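List Home | Archives | Subscribe | Search by Thread | Help

Court Records and Reporting: Discussion List
9 December 2023
Posted by: list member, Taditz

Subject: Re: Sealed exhibits after a hold-to-answer ruling
Filed under: Courts, Public Records

On the Masri preliminary hearing, an earlier message to this list asked:

> I requested the exhibits from the Masri hearing at the Taditz
> clerk's window and was told the whole set is sealed. The hearing
> was open. I sat through both sessions and took notes while the
> exhibits were shown on the wall screen. Can a court seal something
> that was already shown in open court? And does the sealing cover
> the transcript too? The clerk said to file a request but did not
> say which one. My editor at the Borkano weekly wants to know
> whether to spend money on this before trial.

There are separate questions in there and they have different answers.

First, check whether a sealing order exists. "Sealed" at a clerk's window can mean several things. It can mean a judge signed an order. It can mean the exhibits were returned to the party that offered them, so the clerk has nothing to show you. It can also mean they are in the evidence room and need a judge's approval to view. Only the first is sealing. Ask for the register of actions in the case and read every line from the first appearance to the ruling. A sealing order will have its own entry, with a date. If there is no entry, ask the clerk in writing for the order being relied on.

I went through this in February with the Nondano arson case. The window told me the exhibits were sealed. The register showed no order. What it showed was a stipulation that the photographs would go back to the district attorney's office after the ruling. The clerk had an exhibit list, 2 pages long, and that list was public the whole time. I paid for the copy and left with it the same day. 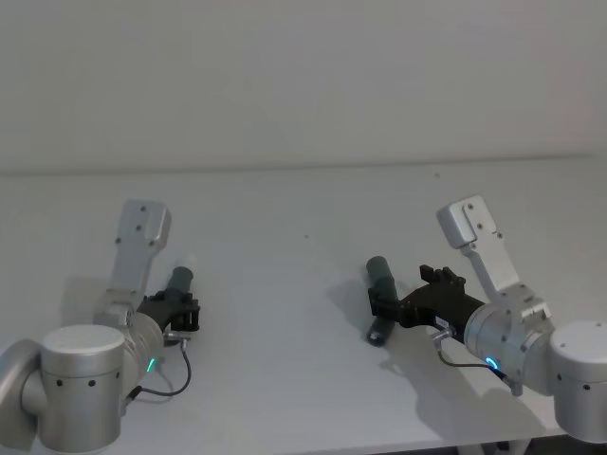
Second, the effect of showing an exhibit in open court. It helps you, but it does not settle the matter. Judges often treat display and copying as different things, particularly with autopsy photographs and recordings of a victim's family. You may lose on copies and still win on inspection. Ask for both, in that order, and state them as separate requests so that a denial of one does not carry the other with it.

Third, the transcript. Do not assume it follows the exhibits. An order that names exhibits by number covers those exhibits. If it says "all materials from the hearing," the transcript may be included, and that is the wording I would challenge first. The reporter prepares the transcript in a felony case where the defendant is held to answer, and it goes into the court file. Look for the filing entry before you order anything. Mine took longer than 10 days to appear, and I nearly paid the reporter for a private copy in the meantime.

On form. Taditz has no local form for this. A short letter to the department that heard the case has worked for me when there was no order. If there is an order, you will need a motion to unseal, served on both sides. Keep it narrow. List exhibits by number and leave out the ones you do not need. In Nondano the people's exhibits ran to 70 items and I asked for the floor plans, the dispatch log and the lab report. The prosecutor opposed only the lab report.

On cost. The letter costs postage. Copies are charged by the page, and certified copies carry a fee on top, so do not ask for certification unless you plan to attach them to something. I would not pay a lawyer for the letter. I would pay one for the motion if the defense has said it will oppose on fair trial grounds, which is likely in Masri given how much of the jury pool reads the Borkano paper.

One correction to the older thread on this subject, which is still in the archive. It says a preliminary hearing closed to the public produces no transcript. That is wrong. A closed hearing is still reported, and the transcript is held under the closure order until that order ends or is changed.

If you get the register, post the entries from the hearing dates with the entry text copied exactly. The wording matters more than the clerk's summary of it.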